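4.3 Grip release failures during laundry handling

Kaiwen Zheng
Last updated June 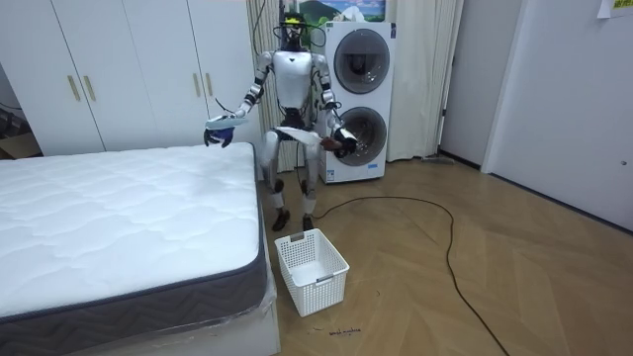
Figure 6. Humanoid at the laundry station, with a cloth in one hand, the stacked washer-dryer beside it and the basket on the floor in front.

6 min read | 23 shares | 17 comments

The most common fault in the Bredside trials was a late release. The hand was told to open, the controller logged it as open, and the cloth stayed in the fingers. Of 2435 commanded releases, 443 were late by more than one second. Most cleared on the second attempt and needed no help from the operator.

The more serious cases came when both hands were loaded, as in Figure 6. If one hand held on while the other moved off, the fabric between them went tight and pulled the torso forward. The balance controller read this as a push and took a step to recover. With a basket close to the feet there is little room for that step, and a trailing cable adds a second trip hazard. We recorded 17 unplanned steps. In two of them a foot struck the basket, and the operator pressed the stop.

We traced the fault to the finger current threshold, which had been set using stiff objects. Thin fabric bunched between the fingers gave a reading too low to register as contact. Lowering the threshold removed roughly half of the late releases. The remainder are discussed in Section 4.4.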